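Tiempo de lectura: 8 min

3.2. Estímulos y procedimiento

La tarea de nominación cromática se diseñó para estudiar el uso de los términos de color en niños bilingües durante la adquisición temprana del léxico. Se parte de la observación, ya recogida en el apartado 1, de que el conocimiento de una palabra de color y su aplicación estable a un referente no se adquieren al mismo tiempo. Un niño puede producir «rosa» o «azul» en respuesta a la pregunta «¿de qué color es?» y, sin embargo, extender ambos términos a objetos que un adulto clasificaría de otro modo. Kuroda y Rajan denominan a esta fase «de etiqueta libre», denominación que mantenemos.

Los participantes se reclutaron en dos centros de educación infantil, Randham y Wadari. En el primero, la lengua de instrucción es el español; en el segundo, el español alterna con la lengua familiar mayoritaria. Se excluyó a los niños con diagnóstico previo de alteración de la visión del color y a aquellos cuyo cuestionario parental estaba incompleto. Las sesiones se celebraron por la mañana, en una sala contigua al aula, con un único evaluador presente.

El corpus de respuestas comprende 400 ensayos de producción y 1000 de comprensión. La diferencia se debe a que la prueba de comprensión se administró en las dos lenguas y con repetición de los contrastes próximos, mientras que la de producción se limitó a la lengua elegida por el niño al comienzo de la sesión. El orden de las pruebas se contrabalanceó entre participantes.

En la prueba de comprensión se presentaban dos objetos de igual forma y distinto color, y se pedía al niño que señalara uno de ellos («enséñame el azul»). La forma se mantuvo constante dentro de cada ensayo para evitar que el nombre del objeto compitiera con el del color, efecto descrito con frecuencia en los estudios sobre el sesgo de forma. Se prefirieron tonos poco saturados en los contrastes del bloque B, en los que la frontera léxica resulta menos nítida (Figura 2). La distancia entre los objetos debía permitir que el gesto de señalar se interpretara sin ambigüedad. Los ensayos en los que el niño señalaba ambos objetos, o ninguno, se codificaron como nulos y no se repitieron.

La codificación corrió a cargo de dos jueces independientes, siguiendo el protocolo Mathebula en su versión abreviada. Las discrepancias se resolvieron por discusión. En producción se aceptaron como correctas las variantes dialectales («rosado», «celeste») y los diminutivos; los calcos de la otra lengua se anotaron en una categoría separada. No se penalizó la autocorrección, siempre que precediera al siguiente estímulo.

Para el análisis se ajustó un modelo logístico mixto con la lengua de la prueba y el tipo de contraste como efectos fijos, e interceptos aleatorios por participante y por ítem. La edad, en meses, se introdujo centrada. De los contrastes previstos inicialmente se conservaron 14, una vez retirados los que mostraban efecto de techo en el pilotaje. Los materiales verbales completos figuran en el anexo Sala.

Figura 2. Cubos de color rosa y azul claro sobre una superficie blanca.
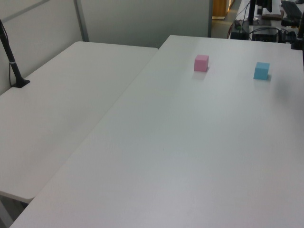
Los contrastes del bloque A, de mayor saturación, se analizaron por separado con la misma estructura de efectos aleatorios. Cuando el modelo no convergía, se eliminó en primer lugar el intercepto por ítem.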